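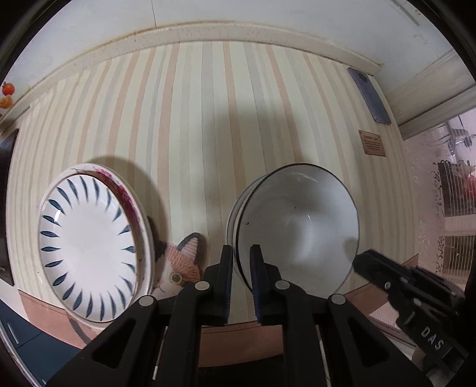
Gripper pair over the dish table, fingers of the near unit open at the left side of the bowls, one overlapping the upper bowl.

Checking and resetting a hand-held gripper pair before a table session

Applies to: Indine bench procedure for paired hand-held grippers with a wrist camera, recording through Jarkix.
Time needed: 18 minutes for the full check, less if the pads do not need to come off.

This page covers the mechanical check, the camera check and the two-unit alignment check. It does not cover firmware or battery replacement. If a unit has been dropped, do the whole page from the top even if it was checked the same morning.

What you need

Hex drivers to fit the linkage screws
A soft brush
Lint-free wipes and lens fluid
The Clirnadeo feeler set, or any set with a 5 mm block
A light-colored cloth or mat on a flat table
Spare finger pads, one pair per unit

1. Power down and label

Stop any open recording in Jarkix and wait for the file to close. Power off both units. Put a strip of tape marked L or R on the grip of each one. The units look the same from the front once they are on the bench, and swapping them after calibration means doing section 6 again.

2. Clean the linkages

Open the fingers fully. Brush the dust and fiber out of the linkage openings and from around the round pivot caps, working from the fingers back toward the body. Plush toys and towels shed more than anything else we handle, and the fiber collects behind the caps where it cannot be seen from above. Turn the unit over and brush again from the back.

Do not use compressed air with the camera uncovered. Do not oil the pivots. Oil gets onto the pads within a few sessions and then onto the dishes.

3. Check the pivots for play

Hold the body still and push each finger sideways, then toward and away from the body. A small, even amount of movement on both sides is normal. Movement on one side only means a pivot or a linkage screw has loosened.

To find out which, put a fingertip on a cap while moving the finger with the other hand. A good joint turns smoothly under the fingertip. A loose one clicks or shifts. Tighten the screw at that joint by an eighth of a turn, then cycle the fingers ten times before testing again. If it takes more than two rounds to remove the play, take the unit out of use and replace the screw.

Log the result in the Nyaga sheet. We check pivots every 300 grasp cycles, and at the start of any session with ceramic or glass.

4. Check the pads

The ribbed pads should sit flat along the whole inner face of each finger. Look along the finger from the tip. Any lift at the tip end will catch on bowl rims and thin plates.

Wipe the ribs with a damp cloth along their length, let them dry, then close the fingers slowly on a sheet of paper and pull. The paper should resist evenly from one edge to the other. If it pivots as you pull, one side is gripping harder than the other, and the cause is usually a pad seated at an angle.

Replace the pads as a pair. New pads feel slicker than worn ones for the first few cycles. Run 200 closes on a scrap block before using them on anything that can break.

5. Check the camera view

Clean the lens with a fresh wipe and one drop of fluid. Wipe outward from the middle in a spiral. With a wide lens, a print near the rim shows up as a haze along one side of the picture and is easy to mistake for glare from a window.

Power on, open the Jarkix preview and hold the unit level above the cloth at working height. Look for the following:

Both fingertips are visible with the fingers fully open.
The fingers enter from the bottom and are even on either side of the midline.
The pads can be told apart from the body. If they merge into it, raise the exposure one step.
The dark rim of the lens circle is the same thickness left and right.

An uneven rim means the camera has turned or shifted in its mount. Loosen the mount screws just enough to let it move, center the circle and tighten the screws in opposite pairs. Check the preview again after tightening. It often moves slightly on the last turn.

Straight stripes or table edges will look bowed toward the sides of the view. This is the lens and is corrected later. Do not try to straighten it with the mount.

6. Check the pair together

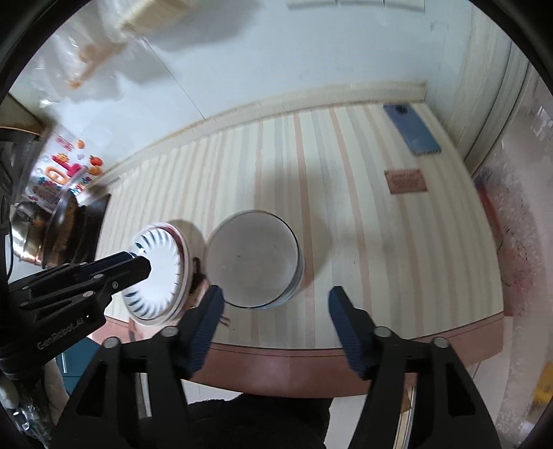

Both units now need to be run at the same time over one table. Hold one upright with the fingers pointing away from you, and bring the other in from the side until its tip is near an object on the table – a plate rim is a good target. Watch both previews. Each camera should see the other unit enter and stop without a visible delay between the two streams.

Then set the gap:

Close both units fully and zero the opening reading in Jarkix.
Open each unit onto the 5 mm block and note the value.
Open fully, close onto the block again and note the second value.

The two values should agree. If the second is higher, go back to section 3 and look again at the joints nearest the fingers. If both values are off by the same amount, the zero was taken with something between the pads. Clean them and repeat.

Last, trade sides. Bring the second unit in from the opposite side and repeat the entry move. A stream that stutters on one side only is usually a cable being pulled at the connector. Reroute it with a loose loop near the wrist and leave enough slack for the arm to turn over fully.

7. Set the table

Keep a clear patch of cloth in front of the objects, wide enough for the fingers to open without touching anything. Stacked dishes can stay stacked, but leave a finger's width between stacks on at least one side. Move anything that hangs over the edge of the cloth. Hard overhead light puts a gripper shadow across the objects; turning the table a little usually helps more than adding a second lamp.

Common faults

Fingers close unevenly: pivot play on one side, or fiber under a cap. Sections 2 and 3.
Plate slips during lift: pads dirty, new or lifted at the tip. Section 4.
Opening value drifts during a session: zero again first. If it drifts a second time within the hour, stop and check the screws.
Haze on one side of the picture: lens print. Section 5.
Preview freezes on both units: restart Jarkix. The grippers can stay on.

Enter the cycle count and any parts used in the Nyaga sheet before the units go back on charge.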